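Resetting between demonstrations
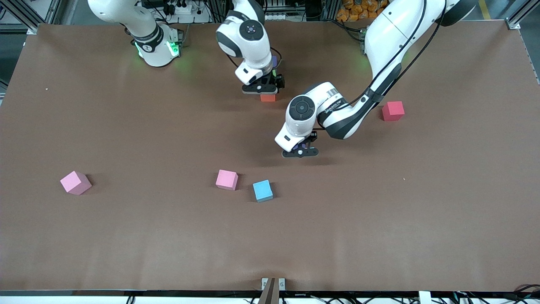

Most of the bad episodes in our June set came from the reset, and very few from the teleoperation itself. An operator finishes a handover, puts the cubes back by hand, and starts recording again. After an hour the cubes drift into the same few spots. With the two arms working close together over the middle of the table, a cube under one gripper and the light blue and center pink ones near each other, the start positions matter a lot. A pink cube off on its own at the left is a different problem for the policy than one with a neighbor, and I want both in the data.

I went through 146 episodes with Ineke Coppens. We tagged each one by where the cubes started and whether the operator hesitated before closing the gripper. Hesitation was the better predictor of a bad episode. The policy learns the pause along with the grasp, then stops above the cube at run time and stays there.

Changes so far:

Start positions now come from a short script that prints a layout. The operator copies it, tilted cubes included.

Operators change every 3 blocks. Gijs Wuyts was getting very smooth and very repetitive, and his wrist angle hardly varied.

Pauses of over about 2 seconds before a grasp are trimmed if the arm is stationary. If it is creeping, the episode is dropped.

I have not touched the gripper force limits. Foam forgives a hard squeeze, so any mistake there would be hard to see in this task. Simão Paiva wants to retrain on the trimmed set before we record more, and the job is queued for tonight.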